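Why Do Tulips Keep Growing in a Vase?

Did you know that a tulip doesn't stop growing when you cut it? Most flowers stay the same height once they are picked, but tulips stretch! A tulip can get taller by an inch or more after it goes into water, and it bends toward the window while it does it.
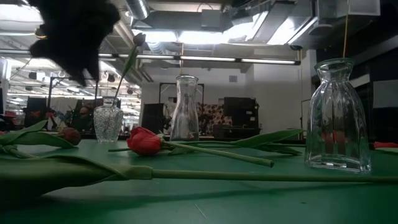 Plants make special chemicals that tell their cells what to do, and one of them is called auxin (say it like this: AWK-sin). Auxin tells the cells in a stem to get longer. When light comes from one side, more auxin collects on the shady side – so that side grows faster and the whole stem curves toward the light! A single tulip in a short cut-crystal vase, with its bud still closed, is perfect for watching this, and you don't need a whole bunch.

Tulips open and close, too! In a warm room the inside of each petal grows faster than the outside, and the flower spreads open. When it gets cool at night, the outside catches up and the flower shuts again. Isn't that clever?

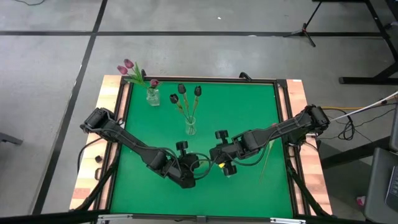
Purple-pink artificial tulips in a glass vase. Fake flowers never grow!

Try it yourself! Put a real tulip in water near a sunny window and hold a ruler next to the stem. Write down its height at breakfast time, then measure again the next morning. Now turn the vase so the flower faces into the room – which way will it be leaning tomorrow?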